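Workshop notebook, frames and paper

May 20, 2024

Second go at the Gremside print today. I had promised the back room I would stop saying "quick job" about anything that arrives in a tube, and I broke the promise by ten in the morning.

To recap for whoever picks this up: it's a big color lithograph, edition of 200, bought at the January sale for a sum I have been asked to stop repeating at lunch. The hammer price would have bought my first car, my second car, and the repairs on both. Then the buyer's premium went on top, like a tip for a waiter who sneezed in the soup. The sheet itself is good. Strong color, full margins, pencil number where it should be. Whoever framed it last used tape I would not put on a shipping box.

Tape first. There are 4 strips along the top edge on the back, brown and shiny, and the adhesive has gone to toffee. Tried the warm spatula on the left-hand one. Carrier came up in about 11 minutes, which I was pleased with until I saw how much gum it left behind. Crepe eraser took most of that. The stain is in the paper now and is staying there. I am not bleaching a sheet this size to please an auction catalog.

Note on the spatula: the dial lies. It runs hot at the low end. Someone wrote "LOW = MEDIUM" on masking tape and stuck it to the handle, and then the tape fell off, so we all got to learn it again.

Did the second strip slower, with more patience and worse language. Left the last two for tomorrow when my hands are steadier and the coffee has worn off.
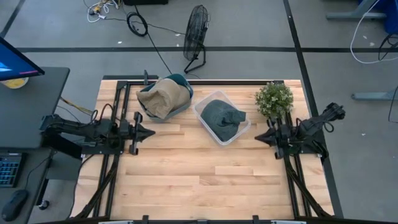
On the question of what it's worth now, which I get asked as if I had a sign over my door. The Clukik people sent an estimate by email without seeing the back of it. It's a lovely number. It has the confidence of a number that has never been turned over. I wrote back that the toning at the top and a soft crease in the lower left margin should be in any condition report, and got a reply that said "noted!" with the exclamation point. We'll see if it was.

Same image sold last year out of the Amora estate for a good deal more, and everybody is quoting that result. That one was never framed. It lived in a drawer for decades, in the dark, being ignored, and came out looking like the day it was pulled. Best conservation plan I know of and I can't bill for it.

Mount: going with hinges, Japanese paper, wheat starch paste. Made a small batch. First batch had lumps, so I strained it, and then it was too thin, and now there is a jar in the fridge labeled PASTE NOT LUNCH. Please respect the label. Float mount was requested. I said fine, but the deckle on the right side is ragged and a float will show it off. Answer came back that ragged is "authentic." All right then.

Glazing: the client wants the museum acrylic. Shiferaw quoted and I had to sit down. It's more than the frame, the mat and my time put together, and I have stopped being insulted by this. Lead time is 2 weeks if the sheet size is in stock. Ask again before ordering, the last "in stock" was in another state.

To do:
finish tape, strips three and four
test the pencil before any moisture goes near the lower margin
flatten crease, light damp, blotters, leave it alone overnight and don't peek
send my own condition notes in writing so "noted!" has something to refer to
new blotters, we're down to the ones with the coffee ring

Blotters went on the order form. So did a new spatula, in pencil, as a hope.

Comments

papermite: Had the same toffee tape on a poster last winter. The crepe eraser got further for me once the residue had cooled off completely.

back_room_2: The jar label is working so far.

flatfile: Did they say whether the frame it came in is going back to the owner? I could use the molding for samples.

Questions about the notebook: use the contact form. © 2024. Back to top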